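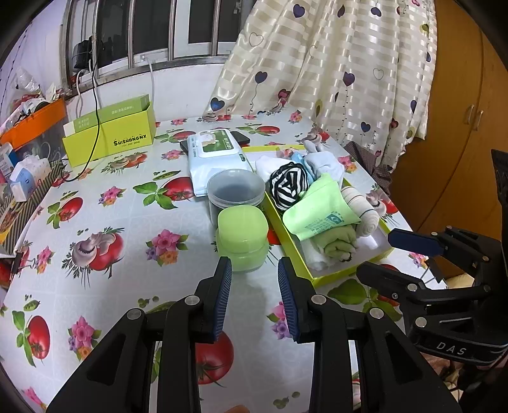
Nellstead Wipe-Clean Table Covering

Sold by the roll or cut to length

The Nellstead is a cotton-backed table covering with a smooth coated face. It is made for kitchen tables, craft tables, church halls, break rooms and any other place where a cloth would need washing after every meal. Spills stay on the surface and come off with a damp cloth. The backing is soft enough to sit on a finished tabletop without a pad, though we sell a pad if you want one (see Accessories).

We have carried Nellstead for 7 years. It replaced the Ljungberg heavy cloth in our range when that line was dropped. Customers who have the older Ljungberg in the house will find the Nellstead a little thinner and a good deal easier to fold over a corner.

Sizes and cutting

Roll width is 55 inches. Lengths are cut in half-yard steps, with a minimum order of 2 yards. Lengths over 12 yards ship as a full roll on a cardboard core. Shorter lengths are folded unless you ask for a tube at checkout. The tube adds to the shipping charge, but the cloth arrives without fold lines.

To work out the length you need, measure the long side of the table and add the drop you want at each end. A drop of 6 to 8 inches suits most kitchen tables. For benches or children's chairs, keep it shorter so it does not get sat on. If your table has leaves, measure with the leaves in.

Cut pieces do not need hemming. The edge will not fray in normal use. If you prefer a finished edge, bias tape can be sewn on with a regular machine and a size 14 needle. Use clips to hold the tape, as pins leave holes that do not close.

Round and oval tables: we do not cut curves. Order a square or rectangle, turn it face down, mark the curve on the backing with a pencil and cut with sharp scissors.

Specifications

Face: coated, matte
Backing: woven cotton
Roll width: 55 inches
Weight: 195 grams per square meter
Heat limit: 166°F
Use: indoor, or outdoor under cover
Machine wash: no
Iron: no

Heat

The face is rated to 166°F. A mug of coffee on a coaster is fine. A casserole straight out of the oven is not, and neither is a slow cooker with a hot base. Use a trivet with feet. Heat damage shows as a shiny patch or a pucker, and it cannot be repaired.

Care

Wipe with warm water and a drop of dish soap, then wipe again with plain water. Dry before folding. Do not use bleach, acetone or scouring powder. Scrub pads will dull the finish and wear down the print.

Some things will stain if left to sit: turmeric, ballpoint ink, beet juice, hair dye and newspaper ink. Wipe these up as soon as you see them. Rubbing alcohol on a cotton ball will lift fresh ballpoint, but test it on a hidden corner.

Fold lines relax on their own in a few days in a warm room. To speed this up, lay the cloth face down over the table and run a hair dryer on low over the backing, keeping it moving.

Store rolled, face out, away from radiators. Do not store it under anything heavy.

Patterns

Patterns change in September. Older patterns are sold until the rolls are finished and are not reordered. If you are covering more than one table, order all of it at once. Color can shift slightly between print runs, and we cannot match a piece bought last year.

Prints run along the length of the roll. Large prints may not land evenly on a narrow table. If you need a motif centered, add an extra half yard and trim to suit.

Samples are 5 by 7 inches. A sample that size shows the color and feel but will not show the whole repeat of a large print. Limit four per order.

Accessories

Rolten table pad. Foam with a felt underside. Same width as the cloth. Softens noise and protects soft woods from dents. It does not raise the heat limit of the cloth.

Jater clips, set of four. Spring steel, for tabletops up to 1.5 inches thick. Recommended for porches and for tables used by small children.

Jater corner weights. Clip to the hem or edge. Not for use where toddlers can pull on them.

Shipping and returns

Orders placed before 1 p.m. go out the same working day. Full rolls ship separately and take around 2 days longer.

Cut lengths cannot be returned unless there is a fault in the cloth or we have cut it wrong. Please check the piece before trimming it. Once it has been cut again we cannot replace it. Unopened pads and clips can be returned within 30 days. Samples are not refundable.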